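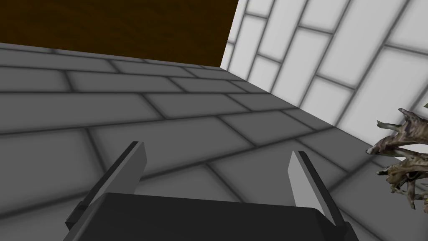
Simulated junk is teaching robot hands to behave, says Bestville group

I spent most of a Sunday afternoon watching a pretend robot not pick things up, and I had a great time. The group doing this works out of two rooms in Bestville, and they've just put out a short report on a training method they call Nunus. I'd been hearing bits about it since May, so when Ingegerd Holmgren, who leads the work, said I could come by and sit in on a batch of runs, I was on the bus before she could change her mind.

The idea is easy to explain, which I always like. Most people who train a robot hand in simulation start with a tidy world. Flat table, plain block, decent light. The software gets very good at picking up the plain block, everybody claps, and then the thing goes out into an actual building and falls to pieces the first time it meets a brick pattern or a floor with lines on it. Holmgren's group goes the other way. They mix up the whole room for every single run. Walls get a new surface, the floor gets a new surface, the viewpoint gets tipped over at some odd angle, and something awkward gets dropped in to deal with.

In the render I liked best, the floor is gray tile, one wall is dark brown and streaky like wood grain, the other is white brick, and the whole room leans so far over that I caught myself tilting my head. There's a gnarled chunk of what looks like driftwood poking in from the right, and the two-finger gripper reaches up from below with nothing between its fingers yet. I'd have a hard time planning a grab from there myself, and I've had hands my whole life!

The driftwood is a favorite around the office. It belongs to a set of nine hard shapes the group picked out by arguing over lunch (I asked if there was a more scientific process and got a long look). Roots and branches are rough on grasping software. A mug has a handle and a side, and a box has faces. A twisted piece of wood has prongs going every which way and gaps you can see through, and a program that has only ever met boxes will happily try to close its fingers on a gap.

So what's new here? Mixing up textures is an old trick and Holmgren is the first to say so. "People have been repainting walls in simulation for years," she told me. "We wanted to know what happens when you repaint the walls and also take away the horizon." That's the tilt. In a normal training setup the floor is down and the walls are straight, and the software leans on that much more than anyone would like. With Nunus it never gets to. It has to work out where the surfaces meet from the joints and corners, and then find the object, and then decide where the fingers should go.

The part I found most interesting is what they do with the failures. Each run that goes wrong gets played again with one thing changed. Maybe the brick goes away and the wall turns plain. Maybe the room gets leveled out but the brick stays. If the second try goes fine, they know which piece of the room was causing the trouble, and the next batch gets more of that piece. It's a bit like a piano teacher who hears you fluff the same bar and makes you play that bar all week. They call the replay step Nyarko, and no, I didn't get a straight story on the name.

Now the results, such as they are. The group compared a hand trained in tidy rooms with one trained the Nunus way, and tried both on shapes neither had seen. The tidy-room version missed nearly 3 times as often once the room was tilted. In level rooms with plain walls the two came out about even, and the Nunus version was a touch slower to make up its mind. Holmgren put the slower part right on the first page of the report, which I appreciated. She thinks it comes from the software checking the floor lines before it commits, but she isn't sure, and they haven't tested that yet.

Tile joints, by the way, turned out to be a bigger nuisance than the brick. I would have bet on the brick. The dark lines on the floor fan out across the picture, and earlier versions kept treating them like edges of something worth grabbing. I watched an old recording of one of these and it was very committed, I'll give it that. It went for the same line 5 times.

All of this is still simulation, and I want to be clear on that since I know some of you will write in asking when it can fold your towels. The results so far come from rendered rooms. Real hardware is next, and the plan is to start in a borrowed corner of a warehouse run by Sedex, a small storage outfit across town, where the floor is uneven and the light changes all day. Holmgren sounded pretty relaxed about it. The two students who have to haul the equipment over there sounded less relaxed.

I asked whether a real piece of driftwood was going along too. It is - one of the students already has one picked out, and it's sitting on top of the office fridge until the move. The report is short and pretty readable if you skip the middle section, and the group says they'll share the room generator with anyone who asks them by email.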